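From: Iddrisu Agbeko
To: Mowat Lake anglers list
Date: June 2003
Subject: Re: ice-out walleye on the north shore

Adjoa Dramani wrote:
> Talked to the guys at the Pukesico dock and they say the
> walleye have moved up to 4 feet of water at night. They
> swear by the Peltura crankbait, the 38 dollar one. Anybody
> else doing well with it?

Adjoa, the Pukesico dock also sells the Peltura, so I'd take that with some salt. I fished the north shore 2 nights last week with Lamduan and we threw everything in the box. She got her fish on a plain jig and a leech. I got a rock bass.

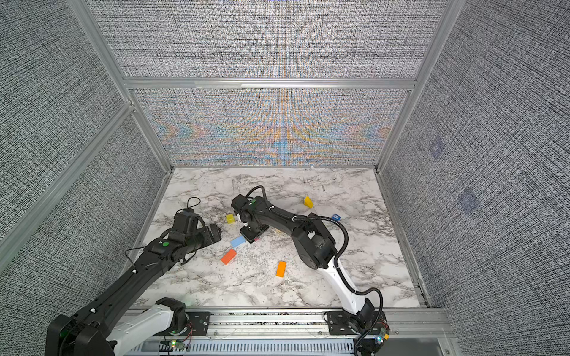
Two arms over the marble-pattern top.

As for shallow fish at night, maybe. People said the same in March before the ice was even off, and the water temperature then was barely over 38. I would like to hear from somebody who caught one up there and isn't selling bait.

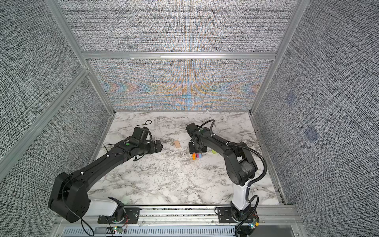
Hiyori's log is the only one I trust, and she has her better fish coming off the drop by the Era marker, a good way out from the weeds. Slow drift, light wind - nothing fancy.

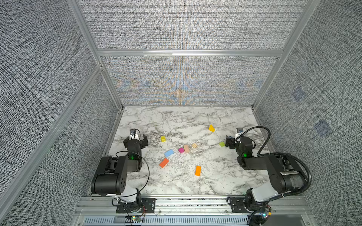

If anyone wants to prove me wrong, Mahfuz has room in his boat and leaves the ramp 45 minutes before sunset. Bring your own net, his has a hole in it.

Iddrisu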